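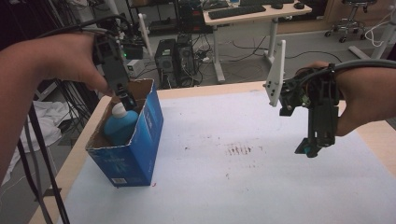

Does anyone else line their work table with paper and still end up scrubbing? I'm two weeks into sorting the supply room, and my system is a big sheet of white paper on top, an open box on the left, everything else wherever it lands. The blue box with the white-capped bottle in it keeps its spot, but those little dark red specks in the middle of the paper are why I'm asking. Do I put plastic under it, or just change the sheet more often?

garnet_li
Change the sheet. I buy a roll from Achterberg, 1000 feet, and tear off a new piece every morning. Plastic slides around.

KChisholm
Disagree with Garnet. Paper alone soaks through on pale wood. Get an oilcloth and wipe it down.

Thanks, both! Next headache is the wall. It's plain white, with a little stack of brownish-gray scuffs going up it, and I'd love to skip repainting.

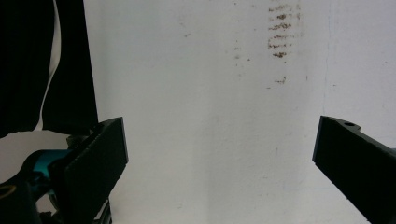 Dwight thinks a melamine sponge will do it if you go easy, but try a hidden corner first or you'll get a shiny patch.

zfraser
Shiny patch every time lol. Dish soap and a soft rag, then touch up what's left.

Filed under: Workrooms & Storage > Cleaning
Contact us | © Lusunby Forums | Back to top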